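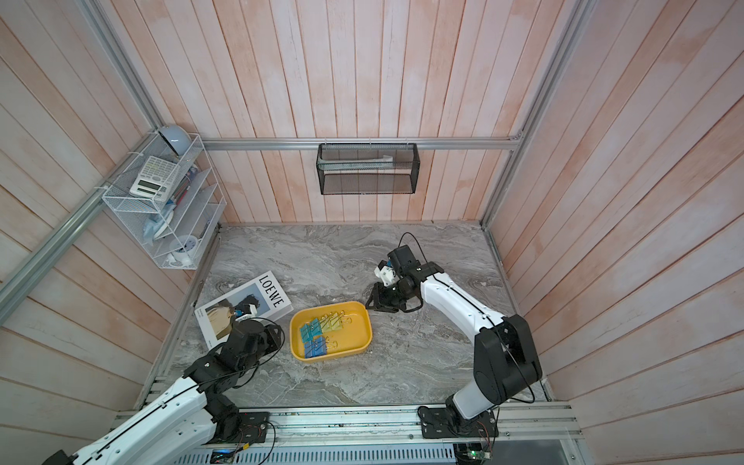

Desk Drawers Don't Need Another System, Says Flikby. They Need a Tray.

Small-goods firm asks buyers to try what they already own before ordering anything, including from Flikby

FLETBY, September – Flikby, which sells trays, tubs and shelf boxes to offices and schools, today put out the results of its desk supplies survey, along with a warning that readers should not make too much of them.

The company asked 901 customers where they keep their binder clips. The most common answer was "in a drawer." The second most common was "in a different drawer." Only a small share named a container, and several of those named a coffee mug that also holds pens, coins and at least one key.

It would be easy to announce a clutter crisis on the strength of this. Flikby is not going to. People who answer surveys from a tray company are people who buy trays, and a clip in a drawer is not an emergency. The company does not believe that a tidy desk makes anyone smarter or calmer, and it has taken those claims off its packaging.

What the company does believe is fairly modest. Small metal things with handles catch on each other. They catch on rubber bands, charging cords and the spiral on a notebook. Put in a shallow container by themselves, they catch only on each other, and a person can see which one to pull.
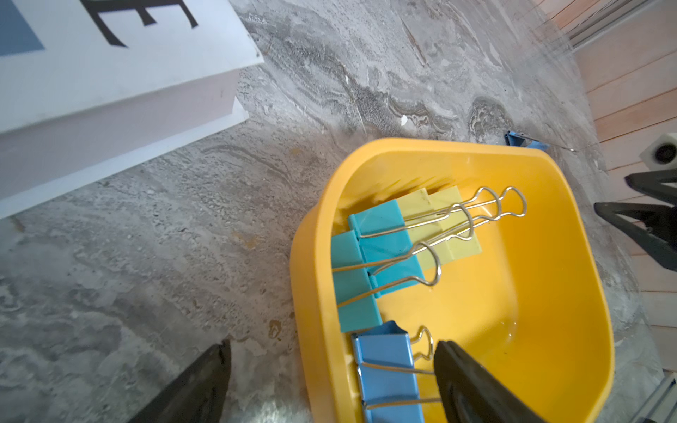 Binder clips in yellow, teal and blue share a plastic tub. Flikby suggests one container for all clips, with no dividers.

The absence of dividers is deliberate. Flikby sold a divided clip tray under the name Estrella until last year. It had 20 compartments, and it came with a card explaining which clip went where. Customers liked it in the store. At home they filled the four nearest compartments and left the rest to collect dust, or so they told the company when they wrote in, and many of them did write in. Estrella has been dropped and will not be coming back in a smaller size.

The company is equally doubtful about sorting clips by color. Color sorting looks good on a shelf for as long as no one needs a clip. If an office has given each color a meaning – blue for bills, green for things to sign – then sorting may be worth the bother. Most offices have not, and Flikby sees little point in making up a meaning to justify the sorting.

For anyone who wants to try the single-container method, the company offers the following, free of charge:

Use something shallow. A deep jar hides whatever is at the bottom.

Pick a bright color if there is a choice. Silver handles are easier to spot against yellow than against gray or black.

Keep the container on the table where papers and books get handled, and leave the drawer for things used once a month.

Fold the handles down on the big clips if they snag. Leave the small ones alone.

Throw out any clip that no longer closes. It will not get better.

A baking dish, a food storage lid or the bottom half of a gift box will do the job. Customers who have one of these should use it first and come back only if it bothers them.

For those who do come back, Flikby is adding a plain yellow tray to its Flirance line. It is shallow, with rounded corners, and it has no lid, no label slot and no app. The company ordered a first run of 1,169, a figure set by the size of the shipping pallet and not by any forecast. Early testers were asked to live with the tray for 2 weeks. Around half said they would keep using it. The others went back to the drawer, and the company sees no reason to leave them out of this release.

Flirance trays go on sale Wednesday at the Fletby store and through office supply dealers that already carry the line. There will be no launch event. Sample trays are available to reporters on request and do not need to be returned. Clips are not included.

About Flikby

Flikby makes and sells plain containers for small objects. It is based in Fletby. The company does not offer home visits, courses or certificates in organizing.

Press contact: Flikby press desk, Fletby. Calls are returned in the afternoon.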